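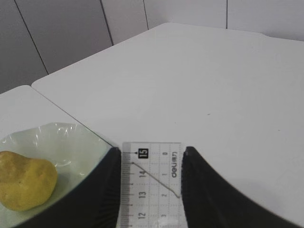

**Technical lettering** is the practice of forming letters, numerals and signs by hand to a fixed height, slope and spacing, so that they can be read on drawings, maps, labels and survey notes. It differs from calligraphy in that variation between writers is treated as a fault.

## Proportions

Most systems derive every dimension from the height of the capitals. In the Stotesley system, taught mainly in drafting courses, the stroke is one-tenth of the capital height and the gap between letters is two strokes. Lowercase bodies are seven-tenths of the capital height. The smallest size allowed on a full sheet is 3 mm, and sheets meant for reduction need larger letters.

Guidelines are ruled before lettering begins. Two are enough for capitals. Lowercase work takes a waist line and a drop line as well. Sloped lettering also needs light slant lines at irregular intervals, drawn with a set square or an adjustable triangle.

## Stroke order

Vertical strokes are drawn downward and horizontal strokes from left to right. Curved letters such as O and C are built from two strokes that meet at the upper left and lower right. Left-handed writers commonly reverse the horizontals, and most manuals permit this where the result is the same.

## Instruments

Pencil lettering is done with a medium-grade lead, turned in the fingers between strokes to keep the point even. Ink lettering calls for a pen whose line does not change with pressure. Fiber-tipped pens are suitable for notes but spread on soft paper, and gel inks dry slowly on tracing film.

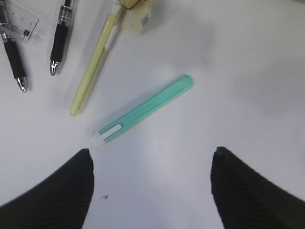 Drita Nikolaidis has objected that the manuals put too much weight on the choice of pen, and that uneven spacing spoils more sheets than uneven line width does.

## Spacing

Spacing is judged by area. Pairs with open sides, such as LT and AV, are set closer than pairs of upright strokes, such as HI. The Rencombe manual gives a table of 13 problem pairs with a correction for each. Words are separated by the width of a capital O.
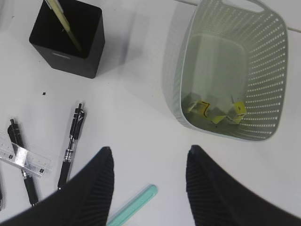
*Desk items, including a square pen holder.*

## Decline and present use

Stencils and lettering guides replaced much freehand work in larger offices, and computer drafting later displaced both. Hand lettering remains in field sketches and site markups.

## See also

- Drafting film
- Map lettering
- Title block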